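Student team at Larnimska teaches robot arm to sort dye bottles

22/08/2025
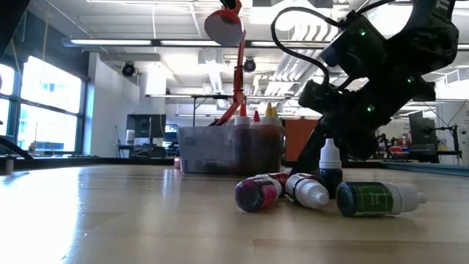

The arm over the dropper bottles and storage bin in the Larnimska lab.

A summer project course at the Larnimska technical school closed this week with a sorting task that two earlier groups had left unfinished: picking small plastic dropper bottles off a tabletop and placing them in a bin.

The students worked with a single robot arm and gripper, mounted at the edge of a shared bench. The bottles are the kind sold for food coloring. They are light, they roll, and the cap tapers to a point, so a grip that holds the body of the bottle will often slip on the cap.

"An upright bottle is an easy pick," said Radoslava Zeman, who teaches the course. "A bottle on its side with another one lying across it is a different job. The students had to decide which one to move first, and the program had to decide it too."

The group recorded 1164 pick attempts over the course. Of these, 600 were made with bottles standing upright and the rest with bottles lying flat or touching one another. Each attempt was logged with the start position, the grip width and the result. Failed grips were kept in the log and sorted by cause, the most common being a closing gripper that pushed the bottle away before both fingers made contact.

Students first guided the arm by hand through the motion, then used the recorded paths to train a control program. An early version closed the gripper at one fixed speed. A later version slows down over the last part of the stroke, which cut the number of bottles knocked over but made each cycle longer. The group chose to keep the slower setting for the final run.

Label color was also tested as a way of telling the bottles apart. Results were mixed. Dark labels were confused with one another when daylight from the windows was strong, and the team ended up repeating 162 attempts in the evening under the desk lamp. Those runs are stored separately – the two sets have not been merged and will not be until the lighting is recorded in the same format.

Natália Bartoš, a second-year student who wrote most of the logging code, said the bin caused more trouble than the bottles. "The walls are see-through enough that the depth reading jumps," she said. "We stopped measuring the rim and entered its position by hand."

The entered position has to be checked whenever the bin is moved. A short calibration routine was added for this, and it must be run at the start of each session.

Parts and consumables came from a 2000 euro grant from Sonmont, a local supplier of workshop equipment. The arm belongs to the school and is used by other courses during the term.

Work resumes in November with a new group, which will take over the code and the log. The first assignment is to sort by fill level, using the same bottles. Students who want to join should have completed the introductory programming course and can sign up with Zeman at the lab.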